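The Zilance workroom: table, shelves and small things

Pages: Home | The room | Gallery | Using the table | Find us

The workroom is on the first floor of the Zilance building in Onham, at the back, up the stairs and through the second door. Most people who write to us ask the same things: how big the table is, whether the lighting is any good, whether they can leave their books out. The answers are on this page, with a few pictures of the table and what is usually on it.

The room has been open in its present form since June. Before that it was a store for framed prints and there was very little light in it. Jelínek did the shelving along the side and back walls, and Nipon Sangkhawat and I did the rest over the following weeks, mostly in the evenings. The table was the last thing in. It had to come up the stairs on its edge and the banister still has a mark from it.

The table top

The top is dark grey with a fleck in it. We looked at paler ones first, and a white one very nearly got ordered, but white paper disappears on a white table and most of what gets used in here is white paper. On grey you can see where the edge of the sheet is. You can also see crumbs and pencil shavings.

It is 900 deep (millimetres), enough for two people to sit opposite each other with books open and not meet in the middle. I would have liked it deeper. Nipon thinks it is already too deep and says that whatever goes to the middle of the table stays there until someone stands up. He has a point about the box and the white books.

We wipe the top with Clorar and a damp cloth at the end of the day. Please don't use anything with grit in it. Tea comes off if you get to it the same afternoon. Red ink doesn't come off as well as the label on the bottle claims, and there is a small patch that I have stopped trying with.

Cups and drinks

Drinks are allowed on the table, which surprises people who are used to libraries. Water is fine in anything with a lid. Hot drinks should go on a coaster. There is a round red one that lives on the table, and more in the drawer by the door if it is taken.

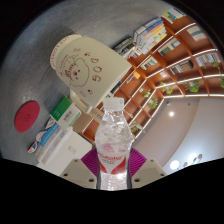

Water bottle, bear cup and the red coaster.

The paper cup has a bear's face on it, with small red paw prints around the head, and a big red 500 beside it. It is too good to throw away, which is how we have come to keep it. People put pencils in it, or paper clips, and when it's empty it tends to lie on its side. If you need a cup to drink from, take one from the kitchen and leave the bear alone.

Bottles get left behind more than anything else. We keep them until the end of the week and then they go in the recycling. If yours is a proper one that you want back, put your name on it - a strip of masking tape is enough.

The kitchen is across the landing. The kettle takes a long time and trips the switch if the heater is on as well. The mugs are for everyone. A white one has been going back and forth between the kitchen and our room for most of the summer, and I have given up on deciding where it belongs.

Books on the table

We meant to have a clear table and put everything on the shelves. This lasted a few days. The books people are working from stay out, in piles, and as long as the piles keep to the ends and the back edge there is still room to work.

The white ones are a set. They came to us from Nipon's old office and they are heavier than they look, so if you need the one at the bottom please take the others off first and don't pull. The pile with the yellow, blue and red in it is more mixed. It is exhibition catalogues, a couple of pattern books and some language textbooks that someone brought in for the pictures. These can be borrowed. Write the title in the notebook by the door, with your name and the month, and bring it back when you've finished with it.

Please don't add to the piles with your own books unless you are coming back the next morning. There is a shelf for members' things on the left as you come in, and it's nearly always half empty.

The middle of the table
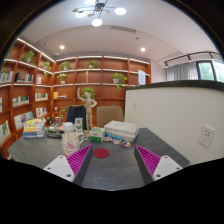
Romana Baláž

The coaster gets moved about all day. The wooden figure with its arm in the air is a jointed artist's mannequin and anyone can move it, as long as you turn the joints gently. The raised arm is its usual pose. It was set like that when the drawing group packed up one evening, it looked cheerful, and most people put it back that way when they have used it.

The chairs don't match. The dark navy one was here already and the beige one was bought second-hand, together with two others that went to the ground floor. The beige one is more comfortable for reading, the navy one is better if you are drawing and want to sit up straight. There are folding stools behind the door when more people come. They are all right for an hour.

Shelves and lights

The shelving is wood, a warm reddish brown, and runs along the left wall and across the back. I had asked for something lighter. Jelínek brought two samples round and we stood them against the wall at four in the afternoon, when the room is at its dullest, and the red one made the place look warmer. I'm glad we went with it.

The boards are 22 thick and the uprights are set at 400 in the narrow bays, so nothing sags. Big art books can go anywhere. We did try one bay with wider spacing, near the window, and you can see the difference if you crouch down and look along it. It holds light things now.

The lights are white LED strips along the front edges of the shelves. They were Nipon's idea and he wired them so that each wall has its own switch. With both on there is enough light to read a spine from the other side of the table. For close work you will still want a lamp, and we have two to lend. Please switch the strips off when you go. They don't get hot, but they were left on over a long weekend once and we heard about it from the people across the yard.

The whole job, shelving and lights together, took almost 445 hours between the three of us, going by Nipon's sheet. I don't know what he counted. It certainly includes the day we spent waiting for screws.

The painted stones

These came out of a children's afternoon in the yard. The children took most of theirs home, and a few got left on the windowsill to dry and were never asked for. I moved them to the table and they have been there ever since, in front of the white books. 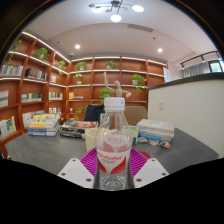

Using the table

Anyone who belongs to the building can use the table when there isn't a group in. Groups are written up on the sheet outside the door, usually by the start of the month. If you are not a member, ask at the front desk and someone will come up with you the first time.

Bring your own paper and pencils. Scissors, rulers and a cutting mat are in the top drawer, tissues are in the box on the table. Cutting is done on the mat only. Paint is fine if it is water-based and you put newspaper down, and the newspaper is on the bottom shelf by the window. No spray of any kind, please, including fixative. Take that out to the yard.

At the end, push the chairs in, put borrowed books back on their pile or on the shelf, and wipe your part of the table. The cloth hangs on the hook next to the notebook. If the Clorar has run out, there is another bottle under the kitchen sink.

Getting more pictures

Nipon has some of the room while the shelves were going up and I will add them when he has found the right memory card. If you have taken any yourself that you would like on the page, leave a print or a note in the notebook with an address we can write to. Pictures with other people in them need those people to say yes first.

Questions about the room go to me, questions about the shelves and the wiring go to Nipon.

Back to: The room | Find us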